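Clomach Travel Club – minutes, 2023-04-29

Okay, my turn with the notebook again, so forgive the rambling! We got going a little late and the minutes from last time were passed without any changes.

First up was the December trip. Boyang Dong has been reading up on both options and likes Zirberg better than Sarer, mainly for the night train and the old town. I was on the Sarer side (those beaches!) but I gave in. The guesthouse wants 224 a head for the week with breakfast, or 217 if we pay before summer. We voted for 217, all in favor except me – I wanted to see the menu first.

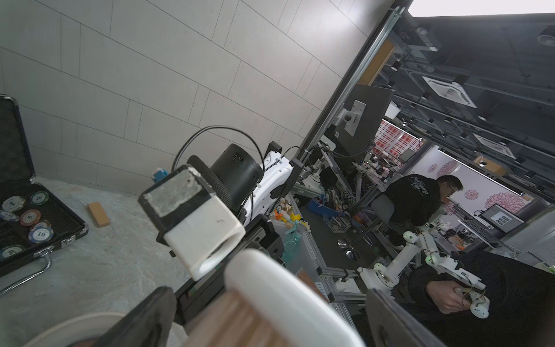

Open chip case on the concrete floor, and a robot arm.

Next, the day hike at Krasniqi. The trail climbs 445 meters and the last bus back leaves early, so we'll start at eight. Bring lunch, the cafe at the top is closed on weekdays.

Money: we have 700 in the travel fund. I asked if we could put some of it toward a guide in Zirberg and everybody seemed keen, but we didn't settle on a number. Boyang will write to two guides and bring prices next time.

I still need passport names from four of you, spelled exactly as printed, please!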